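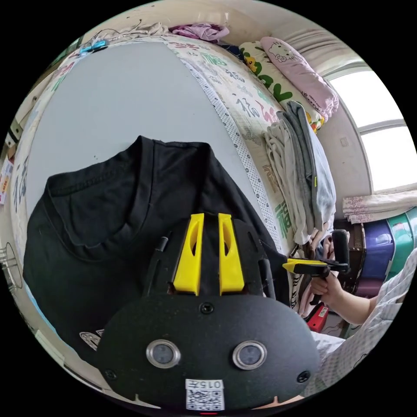 Black T-shirt on the light gray surface.

2 Feb 2022
Nosthorpe bench, bulb notebook

Scale propagation, oriental and trumpet lilies. Continues the January sheets.

Bags opened this morning, all from the January batch. Batch size at start was 1565 scales, split between two mixes: damp vermiculite, and the peat and perlite blend from Trivell. Both held at room temperature in the dark cupboard, bags folded over and clipped.

Vermiculite bags: bulblets on most outer scales, one or two per scale, sitting on the basal edge where the break was clean. Inner scales are slower. Several have callus only. Roots short and white. Some bags had free water in the bottom corner and the scales lying in it were brown at the tip. Drained those and left them open for an hour before closing.

Peat blend: fewer bulblets, but larger. Blue mold on the cut face of 37 scales. Pulled and binned. Most of the mold was on scales with a torn base, so the fault is probably in the snapping and the mix may be fine. Need a side-by-side with sorted scales before changing supplier.

Fungicide dip was the usual one, twenty minutes, drained on mesh. The January sheet does not say how long the scales dried before bagging. Please write this down next time. Two people did the bagging and the bags do not match each other for moisture.

Stock codes: lot 3017 is the trumpet, pink reverse. It was entered on the sheet as an oriental. Corrected in the book and on the tags, not yet in the Gerkix spreadsheet. Do not pot from the spreadsheet until that is done.

Cold period
The vermiculite bags with bulblets over pea size go to the fridge at 4 C tomorrow. Ten weeks for the orientals. The trumpets got eight last year and came up uneven, so they get ten as well. Smaller bulblets stay warm for another three weeks and get looked at again. Keep the apples out of the plant fridge. There was a bag of them on the lower shelf this morning.

Potting plan
Target is 1000 bulblets potted on for the season, in deep cell trays, scale left attached where it is still firm. Mix as last year: composted bark, perlite, a little coarse grit, no lime. Top of the bulblet just under the surface. The trays on the north bench stayed too wet last spring and we lost the back row to basal rot – raise them on slats this time.

Lakatos heat mat: thermostat reads 21 C, probe in the tray reads 18. Moved the sensor to the middle of the mat and it still disagrees. Using the probe reading for all entries from here on. Older entries are mat readings and should be treated as high.

Mother bulbs
The stripped centers were replanted in the cold frame with the inner scales left on. All still firm to the thumb. One has a shoot already, early, covered with fleece.

To do
Fix lot 3017 in the spreadsheet.
More clips, the small ones.
Sorted-scale trial, clean base against torn base, same mix, same dip, same cupboard shelf.
Labels in pencil only. Marker has faded on the oldest bags and two can be read only by the lot number on the clip.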